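Leinonen Institute for Coastal Waters
Call for participants: shore station partners and student observers

The Leinonen Institute invites universities, colleges and field stations to take part in the second period of its coastal water programme. The institute was formed by the marine departments at Drandwood and Prundby, and it works on sediment, salt content and the health of shallow bays. We are now looking for 5 new partner stations and for students who wish to spend a season with one of them.

Partner stations receive the sampling bottles, the sensors and the training. In return they agree to take water samples on the same days as all other stations, and to send the results to the data office in Prundby before the end of the month. During the first period we collected 634 sample sets, of which 369 came from the outer bays. The inner bays are therefore not covered so well, and applications from there are especially welcome.

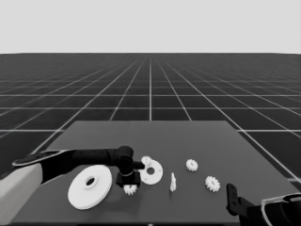
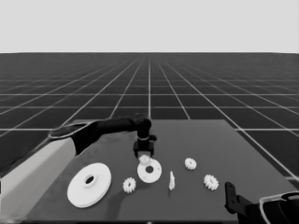
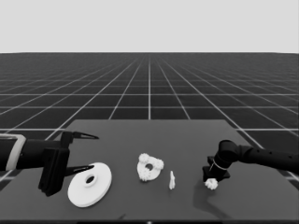

Student observers will work mostly with maps and with the sampling plan. Every bay in the programme is divided into squares of equal size, and each square has its own number, its own depth class and a fixed point where the boat must stop. A new observer should imagine a dark floor with thin white lines that run in two directions, and then put the bay on top of it. The squares do not follow the coast, so some of them are half land, and for these the observer decides together with the station leader where the sample can be taken. This decision must be written in the station book — please do not keep it only in memory.

Who can apply

Stations need a boat, a cold room and at least two persons who can be present through the whole season. Students should have finished one year of study in biology, chemistry, geography or a near subject. Good swimming is required. Experience with the Draven sampler is useful, but we teach it in the first week.

What we offer

Students receive free lodging at the station, a weekly sum for food and the travel cost by train or bus. Unfortunately we cannot pay for flights. The season starts in May and the training is held in Drandwood.

How to apply

Please send a letter of one page, written in your own words, and the name of a teacher or employer whom we may contact. Stations should add a simple map of their bay and a list of their boats. Applications go by post or by e-mail to the office in Prundby. We answer all letters, but it can take some weeks.

Published 1 Aug 2005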